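4.3 Greifer im Vergleich: Testlauf am Holzständer

In diesem Abschnitt vergleichen Sie die Greifer Altlow und Esley am selben Arm. Der Controller Nyarko muss eingerichtet sein (siehe 4.1).

Vorsicht: Beim Wechsel der Finger den Arm immer stromlos schalten. Quetschgefahr.

1. Greifer anflanschen und die Schrauben über Kreuz anziehen.

2. Im Menü »Werkzeug« das passende Profil laden. Die Profile sind nicht austauschbar — mit dem falschen Profil stimmt der Greifpunkt nicht.

3. Geschwindigkeit auf 50 % begrenzen.

4. Handgelenkkamera einschalten und das Livebild prüfen. Bleibt es schwarz, Stecker am Handgelenk kontrollieren.

5. Den Arm im Handbetrieb an den Ständer heranfahren. Zwischen Finger und Holz mindestens 3 mm Luft lassen, bis die Ausrichtung stimmt.

Hinweis: Gebogene Finger verdecken im Kamerabild einen Teil des Pfostens. Den seitlichen Zapfen als Bezug verwenden, solange er frei zu sehen ist.
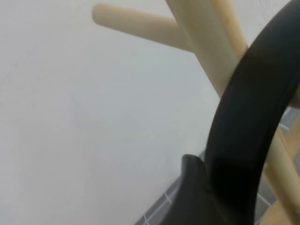 6. Greifer schließen, 2 Sekunden halten, wieder öffnen. Kraftwert ins Protokoll eintragen.

7. Arm zurückfahren, Greifer wechseln und ab Schritt 1 wiederholen.

Bei Abweichungen zwischen den Läufen zuerst die Kamera neu kalibrieren (4.5).

Bearbeitung: Fanni Somogyi, Stand 19. Oktober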